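Rechercher dans les tickets
Projet : Pundis — manipulation dextre, cartes mères
Composant : estimation de pose, caméra de poignet
Priorité : haute
État : résolu, surveillance en cours
Ouvert le 5 juin 2019

Objet : biais de pose sur le cadre du socket avec la politique Colombo, absent en simulation

Comportement attendu : erreur latérale inférieure à la tolérance de contact lors de l'approche du cadre métallique.
Comportement observé : décalage systématique vers les barrettes d'emplacements mémoire, variable selon l'orientation du poignet.
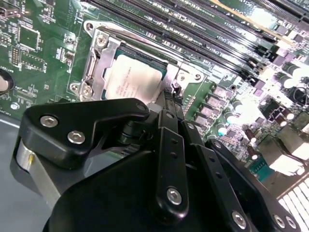
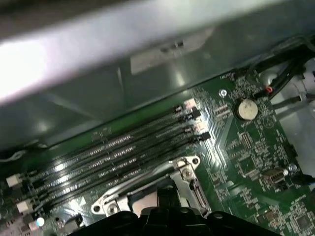 Caméra de poignet, main noire au-dessus de la zone du socket dans les deux vues.

Contexte. La politique Colombo est entraînée par imitation sur 1000 démonstrations téléopérées, puis évaluée sur banc réel. L'estimateur Irilard fournit la pose du cadre à partir d'une seule caméra ; la politique reçoit cette pose et l'image brute. La configuration de référence en simulation n'utilise aucun modèle de réflexion spéculaire.

Entrée 1. Rejeu des journaux d'essais en échec. Le biais apparaît avant tout contact, ce qui écarte le glissement des doigts et la compliance de la main. La pose Irilard et la cinématique directe divergent dès que le poignet s'incline. La divergence revient à sa valeur initiale quand on ramène le poignet à l'orientation de départ. Une dérive thermique ne donnerait pas cette signature.

Entrée 2. Étalonnage main-œil refait avec la mire habituelle. Résidu conforme, matrice quasi identique à la précédente. Le biais persiste. Hypothèse d'étalonnage abandonnée, ancienne matrice restaurée pour garder la comparabilité des séries.

Entrée 3. Horodatage. Contrôle du décalage entre le flux vidéo et les positions articulaires : 2 images de retard sur le flux vidéo. Correction appliquée dans le pilote Baltska. L'erreur en mouvement diminue, l'erreur à l'arrêt reste inchangée. Il y avait donc deux défauts superposés, et celui-ci masquait en partie l'autre. À reporter dans les notes de version du pilote, les séries antérieures en vitesse rapide sont à considérer comme suspectes.

Entrée 4. Cartes d'attention de l'encodeur. Sur les essais en échec, le maximum se place sur un reflet du métal et suit la source lumineuse au lieu de suivre le cadre. Les points clés Irilard côté plaque glissent dans la même direction. Sur les essais réussis, l'attention se répartit entre les vis et le contour du cadre.

Entrée 5. Test d'ablation, éclairage diffus. Panneau diffuseur placé entre la lampe et la carte, aucune autre modification. Le biais disparaît dans presque toutes les orientations. Retour à l'éclairage direct : le biais réapparaît. La cause est considérée comme établie.

Entrée 6. Correctif. Le diffuseur n'est pas retenu comme solution, il fausserait le protocole — l'objectif du projet reste un éclairage d'atelier non contrôlé. Trois modifications à la place :
- masquage des pixels saturés avant l'extraction des points clés ;
- pondération des points clés par leur stabilité sur une fenêtre glissante ;
- ajout de reflets synthétiques à position aléatoire dans l'augmentation de données.

Entrée 7. Réentraînement complet, mêmes démonstrations, mêmes graines. Évaluation sur 200 approches en éclairage direct, orientations tirées au hasard. Le biais moyen repasse sous la tolérance de contact. La dispersion reste supérieure à celle obtenue sous éclairage diffus. Les échecs restants se concentrent sur les orientations où la main occulte une partie du cadre ; le masquage supprime alors trop de points et la pose devient mal conditionnée.

Entrée 8. Essai du masquage seul, sans augmentation. Gain net à l'arrêt, oscillations en fin d'approche. L'augmentation seule donne le résultat inverse : trajectoire lisse, léger biais résiduel. Les deux sont conservés. La pondération temporelle n'apporte rien de mesurable une fois les deux autres actifs, elle reste activée par défaut jusqu'à la prochaine série.

Remarque de méthode. La métrique de validation en simulation n'a rien signalé, le rendu étant purement diffus. Toute comparaison sim-réel publiée avec cette métrique doit mentionner le modèle d'éclairage utilisé. La section correspondante du rapport Pundis est à reprendre.

Reste à faire :
- seuil de repli quand le nombre de points clés valides est trop faible (reprise de vue avant contact) ;
- même série d'évaluation avec une carte d'une autre finition de surface ;
- test de non-régression Baltska sur l'horodatage, à lancer à chaque mise à jour du pilote.

Ticket passé en « résolu ». À rouvrir si le biais à l'arrêt dépasse de nouveau la tolérance sur une série complète.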